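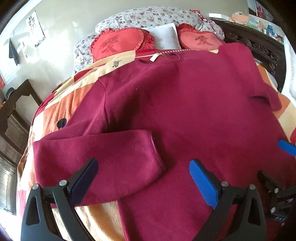
Maroon sweatshirt on the patchwork quilt, left sleeve folded in.

Grondside Laundry Notes
README

Welcome, and thank you for taking the time to read this before opening the folders! Grondside is a collection of pictures and short written notes on folding clothes at home, on the beds and blankets people have in their own rooms. It was put together by Yến Doãn and Liên Trương, and it grew out of a long-running disagreement between the two of us over whether the sleeves or the hem should go first. (We never settled it. Both ways are in here.)

What is in the collection

There are 3731 pictures in all, sorted into 818 folding sessions. A session is one garment on one surface, from the time it is spread out to the time it is put on the pile. Most of the garments are everyday things -- sweatshirts, T-shirts, pajama bottoms, school trousers, and a good many towels that we decided to count as garments after all. Each session has a notes file with the kind of garment, its main color, the surface it was folded on and the order of the folds.

How we describe a fold

We use plain words and we name the sides as you see them in the picture, so "left sleeve" is the sleeve on your left, whoever might be wearing it. For a long-sleeved top with the neckline toward the pillows, the notes usually go like this:

spread: neckline up, hem toward the foot of the bed
sleeve 1: left, folded inward across the body
sleeve 2: right, still out to the side
body: not started

The sweatshirt at the start of this page is at just that stage, with one cuff resting near the middle and the other sleeve still reaching out past the quilt. If you are new to the notes, it makes a nice one to practice on.

Beds, quilts and everything else

We left the rooms as they were. Heart-shaped cushions stay at the head of the bed, cords and tags stay where they lie, and a patchwork in orange, peach, cream and red makes a much busier background than a plain sheet does. Lint stays too, and you will find plenty of it on the darker fabrics. We are rather fond of all this, but please keep it in mind if your work depends on finding the edge of a garment.

Known problems

The notes for about 100 sessions were written by only one of us and have not been read over. They are listed in the file called unchecked. Fifteen sessions have the first and second sleeve swapped in the notes, and we hope to put those right in June. Cuffs and hems are sometimes mixed up on very small children's clothes.

Names of folders

Folders starting with Lurkon hold tops, and those starting with Hument hold everything else. The names mean nothing in particular, but they are too well settled to change now -- sorry!

Corrections are always welcome. Please give the folder name and the session number, and Liên will usually get to them on a Monday.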